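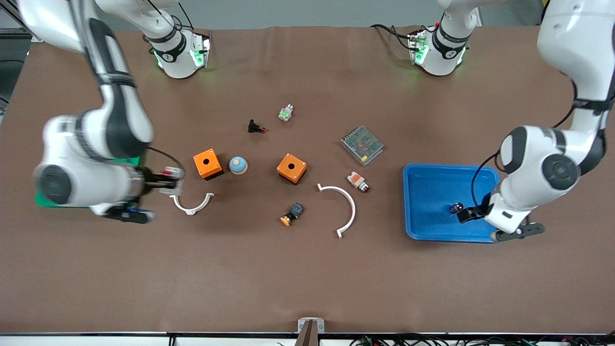 小さい部品は、色で分けるより形で分けたほうが後で楽です、という感想を、前のページを読んだ方からいただきました。私は長い間、色で分けていました。黒いものは黒いものと一緒、白いものは白いものと一緒です。しかし、その方の言うとおり、黒くて丸い部品と黒くて四角い部品が同じ箱に入っていると、必要なときに探す時間が長くなります。今は、先に形で分けて、その後で色を見ています。

部品の整理ギャラリー
2021年1月6日

407号室の作業台と、小さい部品の分け方のページです。部屋は Trostora の建物の中にあります。日本語はまだ勉強中ですから、言葉が少し変なところがあるかもしれません。どうぞゆっくり読んでください。

写真の説明
黒い円筒形の小さい部品は、右の青いトレイの中です。白くて、赤いところがある部品は、まだ台のすぐ上にあります。台の表面は茶色で、奥のほうに少ししわが見えます。左には緑色の平らなものが、少しだけ見えます。

トレイについて
浅くて、角が丸いトレイが好きです。深い箱は物がたくさん入りますが、底の部品が取りにくいです。角が丸いと、指で部品を集めやすく、掃除も簡単です。縁が少し高いことも大切だと思います。縁がない板の上では、円筒形の部品がすぐに転がってしまいます。私は一度、床で同じ部品を長い時間探しました。見つかった場所は、机から遠い、暖房の下でした。

台の色について
白い台の上では白い部品が見えにくいです。黒い台では、もちろん黒い部品が見えにくくなります。茶色なら、どちらもだいたい見えます。透明な部品だけは、今でも難しいです。透明なものは別の日に、明るい窓の近くで分けるようにしています。

しまう場所について
分け終わった部品は Visser の引き出しに入れます。引き出しは25個あって、上の段は軽いもの、下の段は重いものです。ラベルは Nekden の紙のシールを使っています。はがすときに紙が少し残るので、新しいラベルは古いラベルの上にそのまま貼ります。もう四枚ぐらい重なっている引き出しもあります。

時間について
一回の作業は最大40分にしました。それより長く続けると、似ている部品を間違えやすくなります。途中でやめるときは、トレイにふたをして、紙に「途中」と書きます。ふたは Plillia の保存容器のものですが、大きさが少し合いません。上に本を一冊置けば大丈夫です。

分け方の順番
先に、壊れた部品を取り出します。次に形で分けて、同じ形の中で色を見ます。名前がわからない部品は「3番」の袋に入れて、月の終わりにもう一度見ます。どうして3番なのかと聞かれたことがありますが、1番と2番の袋はもう使い終わって、捨てました。
3番の袋には今、ばねのようなものと、穴が二つある小さい板が入っています。何の部品か、私にはまだわかりません。

2月には、ねじとナットのページを作る予定です。ねじは長さで分けるか、太さで分けるか、まだ決めていません。よい方法をご存じの方は、下のコメント欄に書いてください。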